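Folding sports clothes on the sofa, is it bad for the fabric?

osvaldo_marinho
Posted in: Living room and laundry, February

Hello all. We have a long gray sofa with yellow back cushions, and it has become the place where I fold the team clothes of my sons. The table in our laundry room is only 35 inches wide, so a shirt hangs over both ends. My wife says the red will go into the gray one day. I wash at 25 degrees with the Indstead liquid for sports clothes. 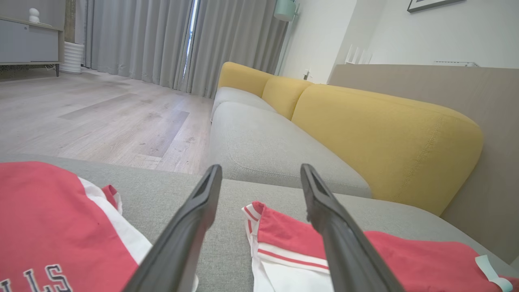 I put the shorts on one side and the tops on the other, and then I make one set for each boy. It goes quickly and my back does not hurt. Should I stop with this?

ulla_s
Red polyester on light gray, I would not do it. I had a pink mark on a Strömberg armchair from one damp shirt, and it stayed there until we sold the chair. Put an old sheet under.

kardale_fan
I disagree with Ulla. If the clothes are fully dry, nothing moves from one fabric to the other. I have folded on my sofa for many years. The waistband is the part to check, it dries last.

ulla_s
"Fully dry" is easy to say when you have a dryer. In my apartment we don't have one. And a sheet costs nothing.

osvaldo_marinho
We also have no dryer, only the rack by the window. I will look for a sheet. But I have one more problem, the shorts. They are slippery and when I fold them in half they open again. Now I hold them by two corners and pull the white stripe straight before I lay them down.

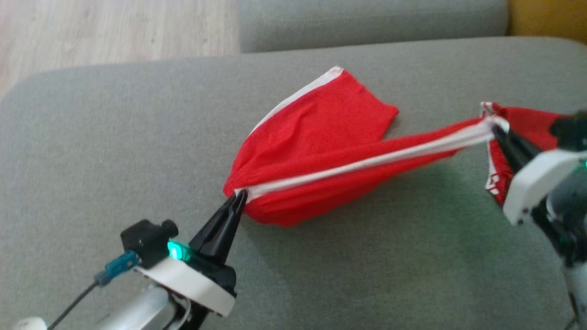 Do you fold shorts along the side stripe or across it?

Along it, one leg on top of the other, and then roll from the bottom up to the waistband.

kardale_fan
Rolling makes wrinkles in the white part. I fold in three and put a book on it.

ulla_s
A book for football shorts? They will be in a bag with shoes after 2 hours.

titcombe1242
What does the label on the sofa cover say?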